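Funanell Kitchen Records: Sink and Counter Set
Data card

Date of this card: 16/05/2024
Prepared by: Ansel Dvorak, Juva
Status: released for research and teaching use

Summary

The Funanell Kitchen Records document domestic kitchens as working rooms. The present set covers the washing-up area: the sink, the faucet, and the counter beside it. It was assembled by Juva for researchers in household studies and for instructors in interior planning courses. Other areas of the kitchen are covered in separate sets with their own cards.

Contents

The set holds 600 picture files and one index table. Files are grouped into 16 folders. The index table gives the folder, the file name, the fixture category and a free-text remark. Remarks were entered in English. Fields left blank by the cataloger have been kept blank.

Terms used in the index

"Basin" refers to the sunken part of a sink. "Counter" refers to the flat surface in which the sink is set. "Spray head" is used for the outlet of a pull-down faucet. The entry "undermount" is applied to any sink fixed below the level of the counter. Finishes are recorded by appearance only; no material testing was carried out.

Selected files
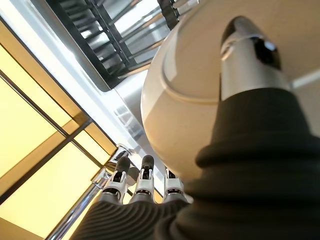
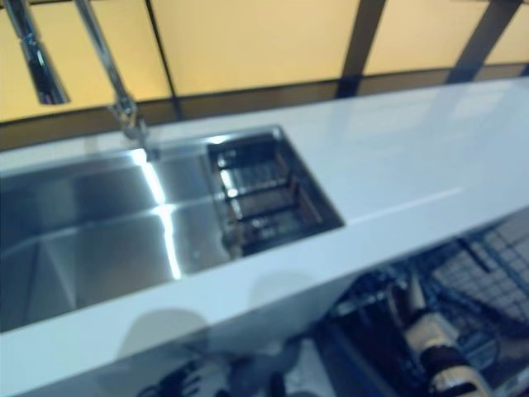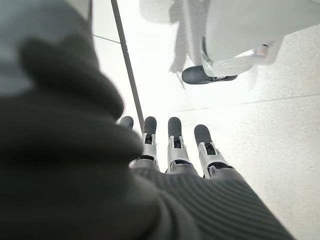
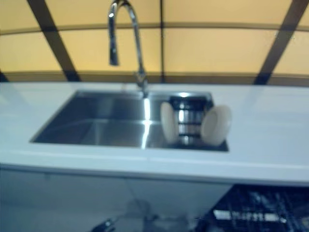 Second and fourth files: stainless steel sink, chrome faucet, white counter.

Algirdas Lill asked in review whether "sink" should remain a single category, given that a rack or a smaller compartment changes where dishes are set down and how much of the counter stays free. He would prefer a separate field for accessories, filled in even when the answer is none, and he asked that the faucet never be used to infer the type of basin. The suggestion has been accepted for version 7. The present version keeps the single category, and users who need the distinction should consult the remarks.

Limitations

The set does not record water use, cleaning products or the time taken by any task. Measurements of counters and basins are not supplied and should not be estimated from the files. Colors may vary with the lighting of the room.

Access and citation

Copies are distributed through Peltico on written request. Please cite the title, the version number and Juva as the preparing institution. Corrections to the index should name the folder and file concerned. Corrected tables are issued each October.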